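Hendthorpe Robotics Club – Frequently Asked Questions

Updated 10 February 2025

Welcome! If you're thinking of joining us, or you've just signed up and want to know what you're in for, start reading. This year's project is called Lusel, and it's all about teaching an arm to handle things you'd find on a kitchen table.
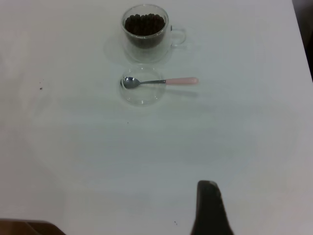
We picked tableware for Lusel after a long and very loud meeting in November, and we're so glad we did. A spoon is a wonderful thing to practice on. It's thin, it's shiny, it rolls when you least want it to, and everyone who walks past our bench has an opinion on how to grab one.

Who can join?

Any student at Hendthorpe, in any grade. You don't need to have built anything before. Plenty of our members came in knowing how to use a screwdriver and not much else, and some of them now run the arm on their own.

Do I need to know how to code?

Nope! We use Python, and we'll get you going with a starter script in your first couple of sessions. If you'd much rather do mechanical work, there's always a finger pad to recut or a cable to tidy. Most people end up doing a bit of both.

What will I do in my first month?

You'll start by driving the arm by hand with the controller. Everyone is terrible at it for the first hour – that's fine. Then you'll record practice runs with a partner, one person driving and the other setting the table and writing the log. After that you can join one of the 2 project groups, Moynihan or Mamau.

What's the difference between the groups?

Moynihan works on hardware: the gripper, the mounts, the wiring and the wrist camera. Mamau works on the data and the training, so they're the ones who look through the runs and decide which to keep. You can switch whenever you like. The groups share one bench and one very busy whiteboard.

How many runs do you need?

Our goal for the year is 400 good ones, and we have 295 so far. A good run means the log is filled in and the camera recorded the whole thing. A dropped spoon still gets logged, so please don't delete it!

Why use clear glass? Isn't that hard?

Yes, and that's the fun of it. Glass picks up the color of whatever is under it, and the edges come and go as the light changes. We tried solid-colored plastic cups first and got comfortable with them, so this was the next step up.

What if I break something?

Tell whoever is running the session and step back from the table. Don't pick up glass with your fingers – the brush and pan are on the hook by the door. You won't be in trouble.

Is there a competition?

There's a spring showcase where each team gets 11 minutes at the table, including setup. Visitors can ask to try the controller too, and little kids are often better at it than we are.

Does it cost anything?

No. Tools and parts are supplied. Bring a notebook, closed shoes and a hair tie if your hair is long.

Can I come and watch first?

Please do! Drop in at any session after school in the Hendthorpe workshop. Come in by the side entrance and sign the sheet on the first bench.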